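**Drerkdale, 1 January 2023**

# Grundico opens orders for room-tidying service

Grundico has begun taking orders for a service that puts a humanoid robot to work on small household and office chores, starting with wastebaskets. The Drerkdale company is calling the service Galus. It is sold by subscription, and customers do not buy the robot itself.

The basic plan costs $244 a month and covers one room. It includes the use of the robot, setup, software updates and phone support. Customers who sign up for a year pay nothing for setup. Those who go month to month pay a one-time fee of $25 for each room that has to be mapped.

Grundico is offering the plan first to small offices, clinics and shared apartment buildings within driving distance of Drerkdale. Private homes are on a waiting list. The company says it would like to open the list in August, once it has enough trained staff to handle setup visits.

The first task on the menu is the one most early customers asked for. The robot walks to a wastebasket, takes hold of the rim, lifts the basket and carries it to a spot the customer has chosen. A second task covers putting the basket back. Emptying it into a larger bin is listed as "in testing" and is not part of the basic plan.

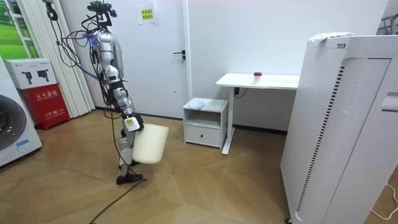
Lambert would rather see the money go to a person with a cart, and wrote to say so after the price list went up. A cleaner can do the baskets, wipe the sink and notice that the soap has run out, the letter said, and $244 a month buys a fair number of visits in a small office. Lambert did allow that night shifts are hard to fill and that a clinic with no evening staff might see it differently.

Grundico's answer to that kind of complaint is on its order page. The company says the plan is meant to cover the hours between visits by a regular cleaning crew, and it does not recommend that customers drop their crew. The page lists mopping, dusting, restrooms and anything involving liquids as work the robot will not do.

Setup takes most of a morning. Two technicians walk the room, mark any spots the robot should stay out of and record where each basket is kept. They then run every task several times with the customer present. If a basket is moved to a new place after that, the customer can enter the change on a tablet. Moving large furniture calls for a return visit, and the basic plan includes two of those a year.

The order form asks a lot of questions about the baskets. Grundico wants open-topped baskets with a rim the gripper can close on. Lids have to come off. Swing tops and step cans are not supported, and neither are wire baskets, though the company says it is working on the wire kind. Customers are told to fill a basket no more than three-quarters full and to keep glass out of it. The weight limit is 5 pounds, basket included.

Floors matter too. Hard floors and short carpet are fine, according to the form. Loose rugs have to be taken up before the technicians arrive. Cords and chargers should be kept out of the walking path, and the form includes a page of drawings showing how wide that path has to be next to desks and cabinets. Stairs and raised door sills are left out of the plan entirely.

Reaching down beside furniture is the part that took longest to get right, the company says in its notes for buyers. A basket in the middle of a room is easy to approach from any side. One that sits by a table leg or close to a cabinet leaves less space for the arm, and the robot has to judge how near it can come before the gripper touches something else.

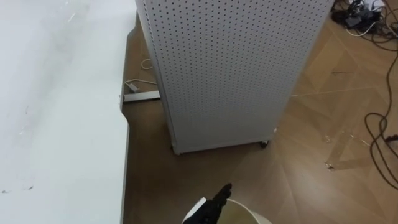

For baskets in tight spots, the notes suggest leaving a hand's width of clear floor on each side. Where that can't be done, the technicians will pick a different place for the basket during setup. The robot is set to stop and send a message if it can't get a good hold on the second try. It does not keep reaching.

Grundico says it ran 3774 basket pickups during its test period. It has not published a breakdown of how many were completed without help, and the order page does not give a success rate. A spokesperson said the company would share results with customers on request before they sign.

The contract has a few other points buyers may want to read closely. Damage to walls or furniture caused by the robot is covered by Grundico. Damage to the robot is covered too, unless someone has moved it by hand while it was switched on. Video from the robot's cameras stays on a unit in the customer's building for a limited time and is then erased, except when a customer agrees to send a clip to the support line. The customer can ask for the cameras to be shut off between tasks, and this is the default for clinics.

Either side can end a monthly plan with 30 days' notice. Yearly plans can be ended early for a fee equal to one month's payment. A trial of two weeks is available for offices with more than one room, but the mapping fee still applies and is not refunded.

Orders are being taken through the company's website and at its Drerkdale office. Setup visits are booked in the order that signed forms come in, and customers need to have a floor plan ready before a date can be set. A hand-drawn plan with measurements is accepted.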